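Stulta 2 Is Out, and We Rewrote the Part You Complained About

LULTDALE, 4/28/26 — We shipped Stulta 2 this morning, and I've been refreshing the download page like a kid waiting on a pizza. If you're new here, Stulta is our task planner for two-arm tabletop robots. You give it a goal, it works out which arm goes first, and it keeps the two from fighting over the same patch of table.

The big change is replanning. In the old version, if something moved halfway through a job, the planner threw everything away and started from scratch (yes, we heard you, all of you). Stulta 2 holds on to the steps that still make sense and redoes only the rest. On our own bench that took a typical replan from 400 milliseconds down to 40, and I ran it 100 times before I let myself believe it!

We also rebuilt the piece that talks to perception. Cloth was always our weak spot — it wrinkles, it slides under things, it hides the edge you wanted. The planner now takes a "not sure" from the camera side and asks for a second look from the wrist before it commits to a grasp. Small toys sitting on fabric are my favorite thing to throw at it, and the Shimada arm driver is supported out of the box, so you can try that on day one.

There's a new log viewer too, called Griltov, and it's free with any license. It lines up the plan, the joint data and every camera view on one timeline. I keep it open all day.
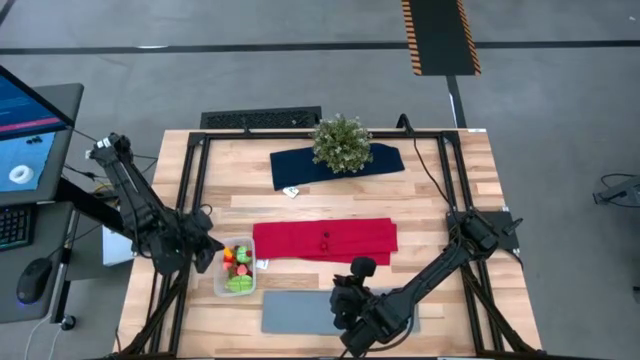
Two arms to plan for, and a table with red cloth, navy cloth and toy food on it.

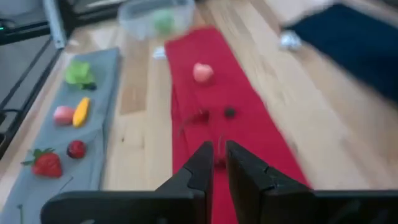
We had the replanner in our test build for a month, and the thing I noticed first was how much less time I spent restarting jobs by hand. I'd still like better error messages when both arms want the same spot, and I'm told those are coming in July.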